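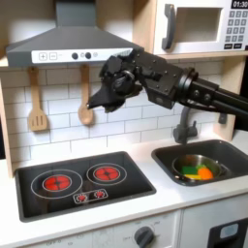 Play kitchen, hood end. Spatula and spoon on their hooks, microwave on 01:30.

Finished putting together the Rendeo play kitchen this month. Posting notes in case anyone else is looking at one. Short thread.

Assembly took me most of an afternoon. The box says one adult, and one adult is fine until you get to the back panel. Get a second person for that part or lean it against a couch.

Keep the screws in their bags until you need them. Two of the bags look the same and the screws in them are 3 mm different in length. I found that out at the side panels and had to back four of them out.

The hooks under the hood are the best part of the whole kitchen. The spatula and the spoon each get one. Kids will hang things up if the hook is right in front of them. A drawer would have been a mess by lunch.

The spatula with the slots hangs a little lower than the spoon. That bugged me for a day and then I stopped noticing.

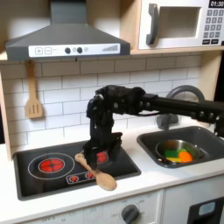
The food lives in the pot and the pot lives in the sink. I tried a bin on the floor first and it got tipped over every morning. With the pot there's one thing to carry and one place to put it back.

The spoon gets left on the stove a lot. I hang it back up at night and that's the extent of my tidying.

I like the stove more than I expected. Big burner on the left, smaller one toward the back, black top. Fingerprints show. I use a damp cloth and no spray.

Someone asked about the Druneck kitchen. I looked at it. It was wider and wouldn't fit between our door and the window, so I can't tell you how it holds up.

Also asked: the 20 piece Skoltex food set is a decent add-on if you want more variety. I'd hold off. A few pieces are plenty and there's less to pick up.

Next job is a strap to the wall so it can't be pulled forward. Will add to this thread when it's up.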